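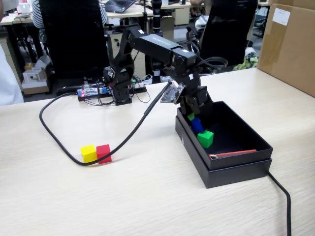 Jackpot questions at Bratcombe Casino

How soon do I get paid?
Small wins print on a ticket right away. For anything bigger, please stay in your seat and press the call button, and one of us will come over (with a big smile!)

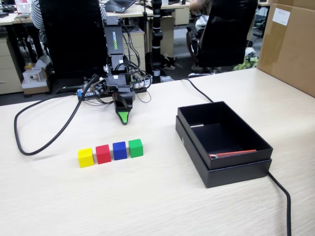
and the forms, which take 20 minutes or so.

Can I split a win with a friend?
You sure can, but tell Atieno Mollel at the cage first. For our September drawing, drop your entries in an open black box, up to 2 per guest.

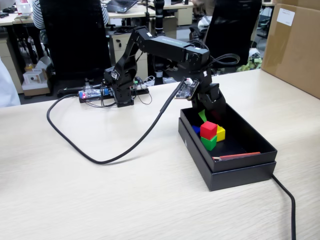
Drawing winners have until noon the next day to claim. Bring your photo ID, and if a friend entered too, bring them along! Blocks of rooms go fast that night, colored wristbands get you into the party, and a plain black cardboard box like the one shown is fine for carrying your prizes home.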